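Fruit and vegetable basket

A fruit and vegetable basket is an open container used in the home to keep fresh produce for a short time. It is usually placed on a kitchen table, a counter or a shelf, where the members of the household can reach it easily. Baskets of this kind are made of plastic, metal wire, bamboo, willow or other plant fibers. The most important property of the basket is that air can pass through its walls and, in most models, also through its base.

Contents: Terms; Form and materials; Use on the table; What is stored together; Cleaning; See also

Terms

In everyday English the words "basket" and "bowl" are often used for the same object. In trade catalogs a bowl has closed walls, while a basket has openings. A "lattice basket" is one in which the openings make a regular pattern. The word "colander" is used for a similar vessel that serves for washing and draining, and some households use one object for both purposes. A "tiered basket" has two or more levels, one over the other, connected by a central rod or by side supports.

Form and materials

The oldest baskets for produce were woven by hand. They are light and strong, but they take up moisture, and juice from an overripe fruit can leave a stain that is difficult to remove. Wire baskets became common in home kitchens in the twentieth century. They give the best movement of air, but thin wire can press marks into soft fruits such as peaches and ripe tomatoes.

Molded plastic baskets are cheap to produce and easy to wash. The pattern of the openings is part of the mold, and for this reason it can be quite complicated without making the basket much more expensive. Geometric patterns, leaves and imitations of weaving are all common. The rim may be straight, rolled or scalloped. Pale colors such as mint green, cream and light pink are sold widely, and they are often chosen to go with a tablecloth or with other small things in the kitchen.

The household goods maker Flodent lists 164 baskets in its catalog, and most of them are plastic. The smaller firm Chala makes only woven models, in 4 sizes, which are sold one inside the other as a set. The largest of the Chala models is intended for the floor and can hold potatoes.

Use on the table

In many homes the kitchen table is used for eating, for preparing food and for keeping small things that are needed every day. The basket shares this surface with the kettle, cups, paper tissues and similar articles. Under them there is usually a tablecloth, which protects the table and hides the marks of use.

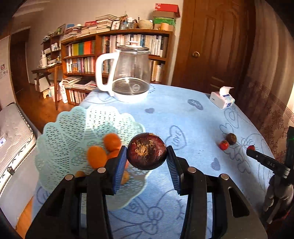
Onion held over a table with a printed cloth; to the left, a pale green lattice basket with orange fruits.

The place of the basket on the table has some influence on how long the contents stay fresh. Direct sunlight warms the fruit and makes it ripen faster, and it also causes onions to sprout and potatoes to become green. Steam is harmful too, so a basket should not stand beside the spout of a kettle while the water is boiling. In her household manual The Open Shelf, Hjalti Vigfúsdóttir recommends a distance of 50 centimeters between the basket and any source of heat. Many kitchens are too small for this, and she accepts that a shorter distance is enough if the basket is moved when cooking begins.

What is stored together

Oranges, tangerines and other citrus fruits can be left in an open basket for a week or more. Apples and bananas give off ethylene, a gas that speeds up ripening, and they are often kept apart from other fruits.

Onions are a special case. They need a dry and airy place, and their smell can pass to fruits that have been cut or that have thin skin. Whole onions with the dry outer skin still on them cause less trouble. Red onions, whose skin is in fact closer to purple, generally keep for a shorter time than yellow ones. Onions should not be stored beside potatoes, because the moisture from the potatoes makes them spoil.

The food writer Gun-woo Ma describes a custom in the apartment houses of Tolbridge, where families keep 2 baskets, one for fruit to be eaten raw and one for vegetables to be cooked. When the table is small, the vegetable basket is put on the floor of the pantry. According to him, the custom became weaker after larger refrigerators came into use.

Cleaning

Plastic baskets are washed with warm water and a mild soap. Onion skins and dry leaves collect at the bottom and can close the openings, so they should be shaken out before washing. A soft brush is useful for narrow patterns. Woven baskets are wiped with a damp cloth and dried completely before they are filled again. Wire baskets with a damaged coating may rust, and the rust can stain the tablecloth.

Coated wire baskets of the Sendero type, which have a removable base plate, are taken apart for cleaning. The plate is washed separately.

See also

Bread basket
Colander
Food storage
Root cellar
Tablecloth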